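Members' Newsletter, December

Clundon opens its doors: two arms, one tray and a good deal of waiting

Fourteen of us signed up for the open afternoon at Clundon, and as far as I know the rest came home happier than I did. The invitation promised "a look at the future of household help." I have been reading about the future of household help for most of my adult life, and I still pick my own socks up off the floor, so I went along with my expectations set low.

The workshop is out past the rail yard, in the building that used to be Aleck Printing. Parking is on the street and there isn't much of it. We got name badges and coffee, then a talk, then the demonstration, which was scheduled for 2:30 and began closer to 3. The pair of arms is called Guo, and the software that runs it is called Herus. I mention both names because the people there used them interchangeably and it took me half the talk to sort them out.

A wrist camera sends its view to the screens during a run, so visitors who can't get near the table can follow what the gripper is facing. That view is worth your attention if you go. From the back of the room you see a big machine making confident gestures. On the screen you see two black fingers and whatever they happen to be pointed at, and sometimes that is a blank white surface.

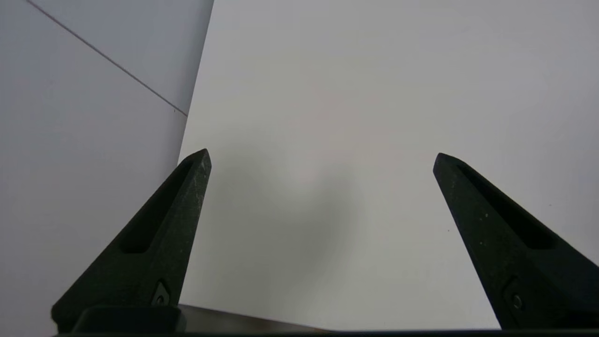
Vega Prieto
Contributing Member, Visits and Events

I asked Danai Alexiou, our guide for the afternoon, how much of the day's work was practiced beforehand. She was straightforward about it, and I give her credit. The task, she said, is tidying: items on a tray, baskets at the back of the table, things to be moved from one to the other. The team had rehearsed with the same kinds of items all week. She gave us a success rate of 87 percent for picking up a single item. I asked what counted as a success. Lifting it clear of the tray and holding on, she said. Putting it down in the right spot is scored separately, and she didn't have that number with her.

I would have liked that number. A helper that can lift my groceries but may or may not put them where they belong is a helper I already have, and he's nine years old.

The talk before the demonstration ran long. Pongsak Nuchit took us through the hardware, and he is an easy man to listen to, even on the subject of cable routing. According to him the fingers can be swapped in a couple of minutes, and the shop goes through a lot of them. He passed a worn one around the room. It was lighter than I had guessed, and scratched up like the inside of an old toolbox.

What struck me was how much of the effort goes into soft and shiny things. Hard objects with a clear shape are, in his words, "mostly a solved problem on a good day." Packaged food is harder. A bag bends where you squeeze it, and the shine can confuse the camera. Cloth is harder again. I wrote this down because it's the opposite of what the brochure suggests. The brochure has a robot folding a bath towel on its cover, and no towel was folded while I was in the building.

The snack bag got the most discussion from our group. Anqi Jiang, who has worked in packaging and knows more about film seals than anybody should have to, wanted to know if the gripper aims for the seal or for the full part of the bag. Pongsak said it depends on how the bag is lying, and that the software makes its own choice. Anqi did not look convinced. I wasn't either, though I couldn't have told you why.
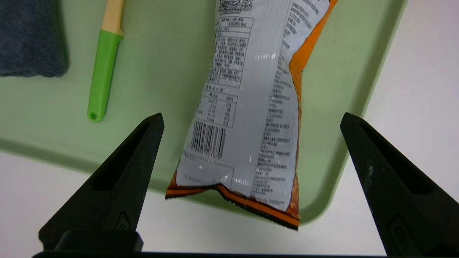

Open fingers on either side of a snack bag on the green tray, seen from the wrist camera.

Now for the pace. I had a watch on and I used it. One full cycle, from the word "go" to the word "done," took 48 seconds, and that was the quickest one I timed. The staff see this as a big improvement over the spring, and I'm sure it is. But a person could clear that tray in less time than it takes to describe it, and a person doesn't need an engineer standing by with a hand near the stop button. When I raised this, Danai said that speed comes later and reliability comes first. That's a fair answer. It's also the answer I got at a different open day six years ago, from a different company, which has since become a gym.

Nadège Delorme, who organized our trip, thinks I'm being too hard on them. She points out that the staff took every question, including mine, and that they let us see the unedited camera view instead of a polished film. She's right on both counts, and I've been to demonstrations where you got neither. She also enjoyed the afternoon a great deal and would like me to say so. 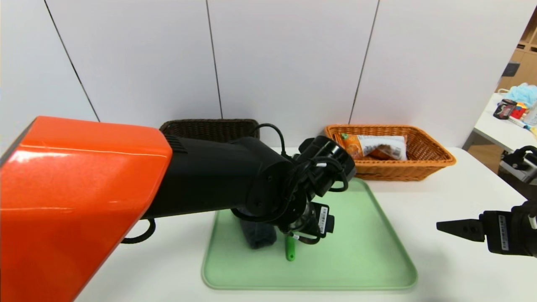

Would a machine like Guo be able to tidy a real kitchen today?

Not according to the staff we spoke to. It works at a fixed table with items it has practiced on, and Clundon gave us no date for a home version.

A few practical notes if you're thinking of going. The next open afternoon is planned for the new year and the group size will again be limited, so get your name to Nadège early. Wear something warm, as the big door was open for part of our visit. The stools fill up first and the talk is long, so claim one when you come in. Ask to stand on the side of the room nearer the screens. And please, somebody, ask for the number on putting things down. I'll print it in this column if they give it to you.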